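3 Mar 2026

Finally got to the sports things tonight. They have been in shopping bags in the hall since we moved out of the Zeltholm apartment, and I was tired of stepping over them.

I cleared the white table first and wiped it down. Then I got out the white bin, the one with a handle hole at each end. I never took the label off and I didn't tonight either. It will peel better with some oil. 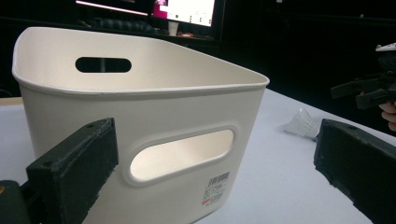 Vasanthi thought it was too small for the rackets and said they should hang on the closet door where people can reach them. Fine by me. The rackets get hooks and the bin gets everything else: shuttlecocks, grip tape, wristbands, the pump. I have hooks left over from the kitchen, so nothing to buy.

Went through the bags after that. Two odd socks, a receipt from August, a water bottle with no lid. The bottle went out. I kept the socks in case the others turn up in the laundry.

The shuttlecocks took longest. I stood them up on the table one at a time and looked at the skirts. Ivan wants the decent ones kept for Bondarchuk Hall and the rest used for practice in the yard. The one with the navy PEAK band leans a little to the right when you set it down.

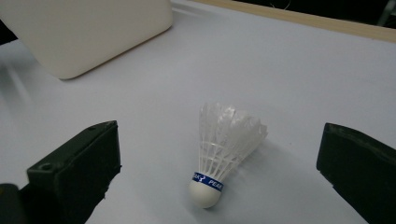
Still to do

Put up the hooks, low enough for Ea.

Ask Petrică if the long racket bag is his. It has been with us through two moves.

Pay the hall before the 10th. Six of us are playing this time, so split it six ways.

Oil for the label.

Bed by eleven. My shoulder is sore from the boxes and I didn't do any stretches.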